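Liris Pen and Marker Swatch List

Liris is a plain list of how pens, markers and highlighters behave on everyday paper. It holds 2701 rows, one for each pen and paper pairing. The list is kept as a single CSV file and a folder of scanned swatches.

What is in the file

Each row gives the maker, the name printed on the barrel, the ink type, the color, the paper, and three scores: smear, show-through and fading. Scores run from 0 (none) to 5 (bad). A blank score means the test has not been done yet -- please do not read it as zero.

The maker and name columns follow the wording on the barrel, including capitals. Ink type is filled in only when the barrel or the box states it. Words such as "quick dry" go in the claims column and have no effect on the smear score.

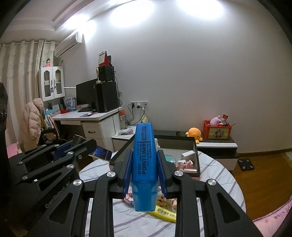
Papers

There are 11 papers in this release. Most are copier and notebook sheets. Prenolar 98 is the brightest of them and shows the most smearing with gel pens. Ziluda is a thin planner paper, and almost every marker shows through it.

How the scores were made

Smear was tested with a dry fingertip ten seconds after writing. Fading was checked after one August on a south window sill. Some 500 rows were scored under an older smear test and carry the tag "ban" in the method column, after the Ban notebook used for it. Leave them out if you compare smear scores across papers.

Known problems

Neon colors scan badly. Use the scores, and treat the swatch scans as a rough guide.
Two papers changed supplier partway through and are listed under one name.

License

Free to use and change, with credit to Liris.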